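Gripper budget, November: gallery

Renzo Grasso and Paraskevi Triantafyllou are putting together the equipment order for Plolik. The request covers seven hand-held grippers, spare blue pads and 27 cables. Pads are priced per pair and go on a separate line. Quotes from Pitar are due Wednesday, and shipping adds some 145 dollars.

12 shares · 3 comments

Two grippers per table is the number we are planning on.
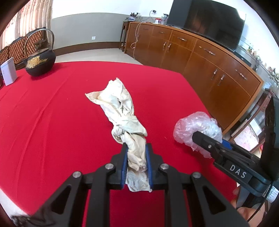
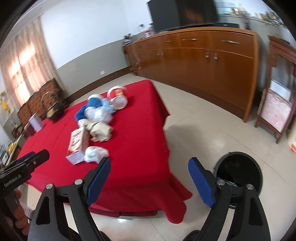

Both pictures: black grippers with blue pads at the table with the red cloth.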